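The Case for the Cheap Folding Set

I own one good chess set, with heavy pieces in a lined box, and I have played on it maybe a handful of times in my life. The set I love is the other one. It folds in half, it cost next to nothing at a store called Ostell, and it has been on trains, picnic blankets and one very long layover. I'm not alone in this! Ask regular players what they learned on and you'll hear the same answer again and again: a folding board, a crease down the middle, lightweight pieces that skate when somebody bumps the table.

Cornel Enache has run the Sutherland chess evening for 16 years, and he won't hear a word against folding sets. The club owns 38 of them. "A kid sees a fancy board and sits on their hands," he told me. "A kid sees one of these and grabs a knight." He's right, and I've watched it happen (the knight always goes first).

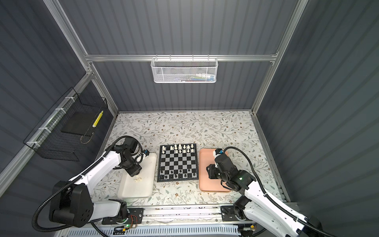
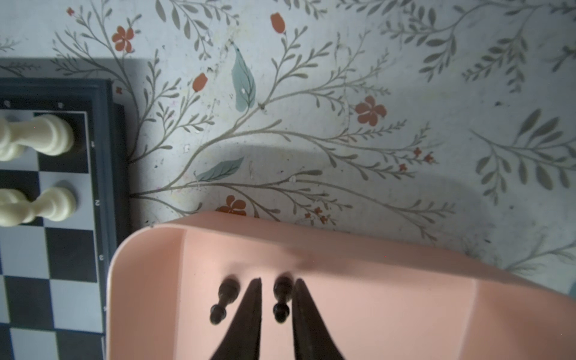
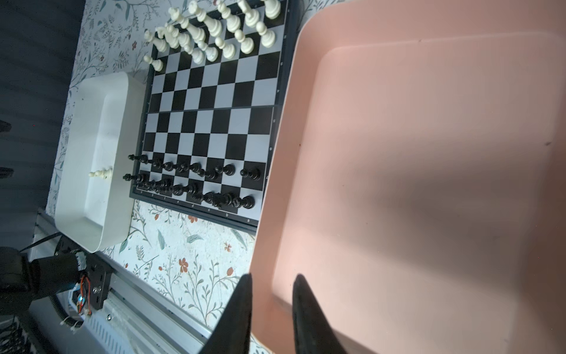 What Enache really wanted to talk about, though, was setting up and packing away. He thinks it's the most neglected part of the game, and after an evening with him I've come around completely. His great fix is trays. A small set has small pieces, and small pieces roll, so he puts an open tray on either side of the board, one for each color. The board with a white tray on one side and a pink one on the other is just the arrangement he swears by, with black pawns standing in the pink tray and a single white piece lying in the other. Captured men go in the tray. Spares go in the tray. When the game's over you tip both into the folded board and you're done, with no crawling under chairs.

The next joy is the letters. Lots of folding boards have them printed along the edge, tiny and easy to ignore, and beginners do ignore them until the day they try to write down a game. Then suddenly a square has a name and a whole library opens up. Start every setup by finding the "a" and turning the board so it's at White's left hand. Do that a few times and you'll never again sit down to a board turned sideways.

And please, play on a nice surface! I've got a soft spot for leaves and flowers under a plain black-and-white grid. A dull kitchen table does the job, but a bit of pattern makes the whole thing feel like an occasion.

As for what to buy, the Dadik travel board shuts with a good firm click, and the Ustalora has slightly bigger pieces, kinder to older fingers. Either will do. Get two trays while you're out, put a marker initial inside the board, and leave the set somewhere people can reach it. Mine lives on the windowsill next to the phone charger, and the white king could use a new felt.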